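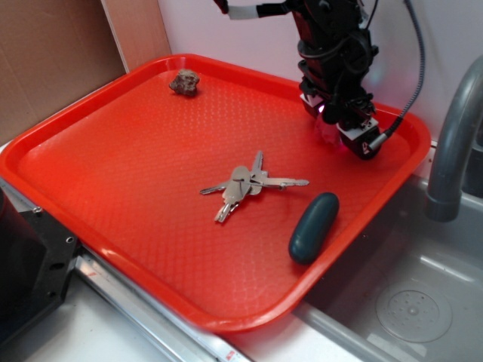

## Kitchenette and ground floor, Plerkedside

Inspection date: 08/12/2015
Building: Plerkedside, two storeys plus loft, let as shared workrooms
Previous inspection: November, by Onisetti, who passed everything

Marks used: OK, POOR, FAIL, N/C (not checked, with the reason). I've dropped Onisetti's "satisfactory" because I can't work out what it meant. It was given to a fire door that doesn't shut.

### 1. Way in and way out

- [x] Front door opens fully from inside without a key. **OK.** Stiff at the bottom. It will get worse in wet weather.
- [ ] Back door opens fully from inside without a key. **FAIL.** Deadlock was on. I was told it is "always unlocked when people are in". People were in.
- [x] Exit signs present on both doors. **OK.** The back one is stuck on with tape.
- [ ] Corridor clear along its whole length. **POOR.** Two bicycles and a rolled carpet. The November sheet says "bicycles to be moved". I believe they are the same bicycles.
- [ ] Corridor fire door closes by itself from any position. **FAIL.** Stops a hand's width short of the frame. The closer has been adjusted until the screw is chewed. It needs a new closer, and I don't want to read "adjusted" again.

### 2. Alarm and extinguishers

- [x] Panel shows no faults. **OK**
- [ ] Weekly test written in log book. **POOR.** Every entry from September on is in the same pen, the same slant and the same shade of blue. I can't prove they were all filled in at one sitting and I won't write that they were. Next time I'd like to watch a test.
- [x] Call points not blocked. **OK**
- [x] Smoke heads free of covers. **OK.** A shower cap was found on top of the cupboard under the landing head. It was not on the head when I looked.
- [ ] Extinguishers in date. **POOR.** Water one by the stairs is fine. The CO2 one in the workroom has a Chukwu service label with the year torn off. Chukwu should have it in their records under serial ending 1096, so somebody can ring and ask.
- [ ] Fire blanket in kitchenette, on the wall, within reach. **FAIL.** It's in a drawer, under tea towels.

### 3. Kitchenette

- [x] Hot tap not scalding. **OK.** I ran it for two minutes and it reached 40 degrees. If anything that is too low for the dishes, and the heater was set by someone who wanted a small bill.
- [ ] Sealant round sink sound. **POOR.** Lifting at the back corner. Press it and it moves.
- [x] Kettle lead undamaged and away from sink. **OK**
- [ ] Sockets far enough from water. **POOR.** The double socket on the left is nearer than I'd put it. It was apparently "signed off by Evport" when the units went in. I have asked for the piece of paper and have been promised it. I'll mark this OK when I have it in my hand.
- [ ] Worktop kept clear of things that don't belong in a kitchen. **POOR**

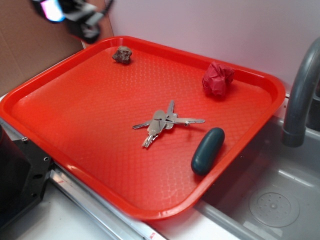
*Item 3, worktop by sink: tray with small rock and crumpled red ball on it.*

I've been told the kitchenette is "mainly for drinks", and so the worktop doesn't matter much. I don't accept that. People put bread down on it. Either it is a food surface and gets wiped and kept clear, or a notice goes up saying it isn't one and the toaster comes out. The landlord can choose.

- [ ] Fridge at 5 degrees or below. **FAIL.** Thermometer read 13 after the door had been shut all morning. The seal is split along the hinge side. The milk went down the sink while I was there.
- [x] Bin has a lid. **OK**
- [ ] Cleaning products stored apart from food. **POOR.** Separate shelf, same cupboard, and the bleach is on the upper one. Swap them round at least.

### 4. Stairs and loft

- [x] Handrail firm. **OK**
- [x] Nosings firm. **OK.** Third one up has been refixed with the wrong screws but it holds.
- [ ] Stair light switch works top and bottom. **FAIL.** Bottom only. You come down in the dark.
- [ ] Loft hatch and ladder. **N/C.** Hatch padlocked, key not available. I was offered a look "next time". The same offer is written on the November sheet, where the loft is nevertheless marked satisfactory. How?

### 5. Electrics, general

- [ ] Fixed wiring report on site. **FAIL.** Only the cover page was in the folder. A cover page is not a report.
- [x] Consumer unit labelled. **OK.** Labels are neat. I tried two at random and both were right, which surprised me.
- [ ] Extension leads not plugged into one another. **FAIL.** Workroom, behind the filing cabinet, a chain of them, the last with a fan heater on it. I unplugged the heater. I expect it is plugged back in by now.
- [ ] Portable appliances have test stickers. **POOR.** Most do. The stickers don't carry a date, only a tick.

### 6. Comments

Most of what's wrong is cheap. A door closer, a fridge seal, a switch, a bracket for the blanket. None of it should have been carried over from the last sheet, and I'm not convinced the last sheet was written in the building. 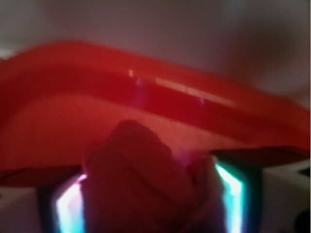
The dearer items are the wiring report and whatever is above the loft hatch. On the wiring, the landlord's view is that there must have been a full report once or there wouldn't be a cover page. That may be so. If it can't be found it has to be done again, and I would get a price now — electricians are booked well ahead after Christmas.

I've also been asked to "take a view" on the back door, since a tenant had something stolen and would like it kept locked. Fit a thumb-turn. It keeps people out and lets people go. I won't pass a deadlock with the key on a hook, because the hook was empty when I looked.

### 7. To be done before I come back

1. Back door lock changed to thumb-turn.
2. Corridor door closer replaced.
3. Bicycles and carpet out.
4. Fire blanket on wall.
5. Fridge seal or new fridge. Unplug it until then.
6. Top stair switch repaired.
7. Whole wiring report, all pages.
8. Evport paperwork for the kitchenette socket.
9. Loft key, on the premises, on the day.

Photographs of finished work are welcome but I'll still be looking at the door myself. Last time I took a photograph of a closed door as evidence it turned out to be wedged.

Overall result: **not passed**. Copy to landlord, copy in the folder behind the cover page.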